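We use cookies to remember your settings and to count visits. Accept all | Manage choices

Visit report: manipulation lab open day, Andcombe

Four of us went to the open day at Andcombe on Saturday, March 13, 2021. The morning was given over to talks on mobile bases, which I leave to others. These notes cover the afternoon session on learned grasping, led by Elmarie Buthelezi, with Bhupendra Uniyal running the arm.

The group works on imitation learning from wrist views. A person guides the arm through a task, the wrist camera and joint positions are logged, and a policy is trained to predict the next short run of motions from the latest views. There is no overhead camera and no model of the objects. The question put to us was a narrow one: how much of the grasp does the policy learn from the object, and how much from where the fingers sit in the picture?

The training set, called Prerel, holds 1635 demonstrations. A further 79 had been recorded and then dropped after a check of the timestamps, where the camera and joint logs had drifted apart. Buthelezi gave this more time than I expected, and said that the first version of the policy, trained with the bad runs left in, closed the fingers early on tall objects.
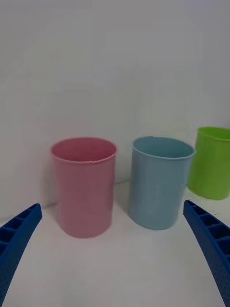 Wrist view with the fingers open: pink, light blue and green cups on the white table.

With only plain cups in view, colour is the easiest cue, and the worry is that the policy leans on it. The group tested this by training twice, once on the views as recorded and once with the hues shifted at random in each run. On cups the two policies scored much the same. On objects outside the training set the second did clearly better, and it was the only one carried forward.

Hélder Peixoto asked whether shifting the hues also hides the fingers from the policy, given that they are a strong blue. Uniyal said they had tried masking the fingers so that their colour stayed fixed. It made no difference they could measure over 10 trials per object, and he agreed that 10 is too few to settle it.

The fingers are of the ribbed, flexible kind and bend to follow what they hold. This helps the policy, which can be a little off to one side and still end with a usable grip. It also makes the results harder to read, as a poor prediction and a good one may finish in the same pose. The group now scores the approach and the final hold separately – a sensible change, and one we should copy. 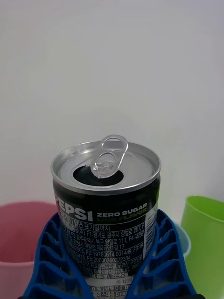 Borkach Robotics Club – Visits and Reports

A drinks can is a harder case than a cup. The one in the gripper was a Pepsi Zero Sugar Lime Flavor with the tab standing up and the opening pushed in. The lid is bright metal, the body is black, and the side is covered in small print, mostly Korean, none of which resembles a plain coloured cup. The finger on the right follows the curve of the side, and contact is at the height of the label, clear of the lid.

Ghizlane Kettani raised the matter of force. The policy has no force input and the closing command is a single width. Buthelezi's answer was that the bending of the fingers shows up in the wrist view, so the policy has some indirect measure of contact. I accept that in principle, but we were shown no test that separates it from simply learning a width for each size of object. Panagiotis Georgiev suggested repeating the trials with stiff fingers. It is on their list for November, after the move to the Hashemi building.

Two points for our own arm. First, log the camera and joint clocks together and check the drift before any training is done. Second, try the hue shift, as it needs no new recordings. Kettani has the slides and will put them in the shared folder once the group has confirmed that we may keep a copy.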